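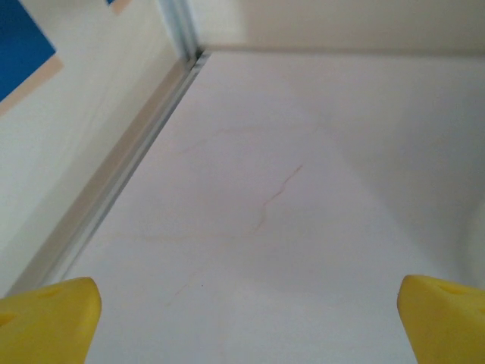

Last updated: May, 4:40 p.m.

Cadholm lab picks rounded yellow fingertips after month of gripper trials

PRUSTDALE — The automation lab at Cadholm has finished comparing three sets of gripper fingers for its small-parts bench and will keep the rounded yellow pair, the company said this week.

The trials ran through most of May in a walled test cell with a white tabletop, metal rails and a camera mounted at the wrist of the arm. Each set of fingers was put through the same 1160 picks, using the same arm, the same controller settings and the same parts.

The parts came from Cadholm's own order bins: plastic caps, short lengths of tube, flat washers and a folded cardboard sleeve that has given the packing line trouble for years. An operator laid them out before each run from a printed sheet, so that every set of fingers met the same layouts in the same order.

Oriana Gaete, who led the work, said the yellow fingers were not the fastest of the three. They came in second on cycle time, behind a narrow steel pair the lab already owned. They dropped the fewest parts, with 20 failed picks over the full run. The steel pair failed 91 times and a padded set from Wamgate failed 103 times.

"Most of the steel failures were the sleeve," Gaete said. "It slides out or it gets creased. If you took the sleeve away, the steel fingers would look a lot better, but we can't take the sleeve away. We ship it every day."

The Wamgate set did well on tube and poorly on washers. Its pads are thick enough that the fingers could not get under a flat part lying on the table, and the operators ended up sliding washers toward a wall to pick them up. Wamgate has offered to send a thinner pad. Gaete said the lab would test it if it arrives before the bench is moved.

The yellow fingers have blunt, rounded tips with a shallow hollow in each. They were drawn up by Garnet Vachon, a technician at the lab, and made in the company's own shop. Vachon said the first version was longer and blocked too much of the wrist camera's view when the gripper was closed. The current version is shorter, and the camera has a clear look at the table between the two tips when they are open.

Camera position was a smaller part of the same trial. The lab tried an overhead camera by itself, the wrist camera by itself, and both together. The two together gave the best results with washers. For the caps and the tube there was little to choose between the three setups, and the wrist camera alone will be used when the bench goes into service.

Glare was a problem in the first days. The tabletop is pale, and the controller sometimes read a bright patch as the edge of a part. Zuleica Macedo, who handles the vision software, replaced the direct lamp with softer lighting and ran those picks again. The earlier results were thrown out and are not part of the totals.

Macedo said thin marks on a work surface can also confuse the software, and she chose to train with a marked surface on purpose. "The bench on the floor is going to get scratched and written on," she said. "I would like it to learn that now."

The controller was supplied by Barbier and was not compared with any other. Normand Chisholm, operations manager at Cadholm, said a second controller had been planned but was dropped from the schedule when delivery slipped. He did not rule out a later test.

Chisholm said the bench will move to the packing area once guards are fitted, and that the people who pack sleeves by hand now will run it. Training will be done in pairs, with one shift at a time. He would not give the cost of the project.

Vachon is making two spare sets of the yellow fingers. Wear on the tips will be checked at the end of each week, and the results will be kept with the trial records at the Prustdale lab.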